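The Counter Corner, Little by Little
August 4, 2023

Hello again! I've been promising a kitchen gallery since the spring, and I finally have enough to share. The plan was a snack and breakfast corner that everyone can use without opening six cupboards, and I gave myself $300 for the whole thing (I've spent $131 so far, and I'm pretty smug about it). Click through and steal whatever you like.

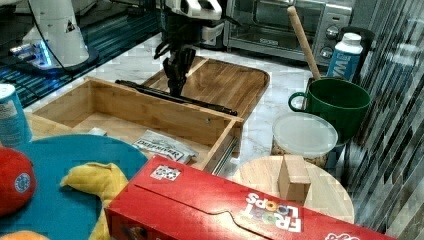 I've gone back and forth on drawers versus open bins for years, and bins kept losing because everything sinks to the bottom. A wooden box with tall sides feels like a fair middle ground, and I love the pale color of this one next to the cutting board. The mug with the wooden spoon in it is my favorite cheap trick, by the way. Any mug will do, but green makes me happy! 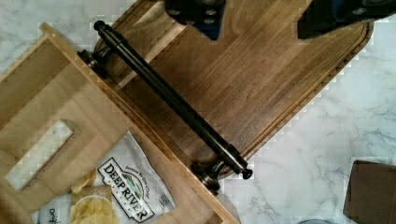 Do you need to drill new holes to change a drawer handle?
Only if the spacing is different. Measure from the center of one screw to the center of the other, take that number to the store with you, and a matching handle will go right on. Branell has a whole wall of them, sorted by size.

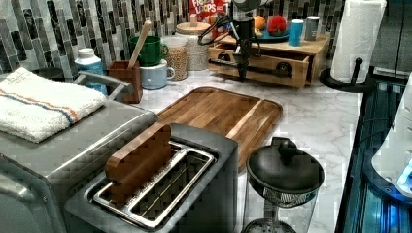 Breakfast is the busiest hour in our house, and I wanted all of it within one long reach. Bowls used to live across the room, which meant traffic jams. Having fruit up on top of the little chest, an apple and an orange on a blue plate, makes it so much easier to grab a piece on the way out the door, and the cereal is right there behind it. I keep the toaster out too, even though Brillow's newsletter keeps telling me to hide mine!

Next on the list is the snack side, where I want one spot for fruit and another for the crunchy stuff. 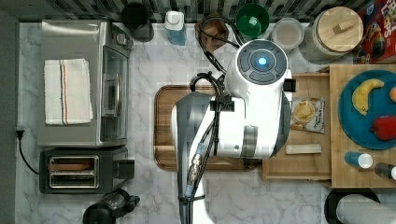 I'm still deciding how much of it gets to stay out for good. My sister votes for clearing half of it, and I vote for a second shelf from Fekance (76 dollars, so it fits the budget!). More pictures in September, once I've made up my mind.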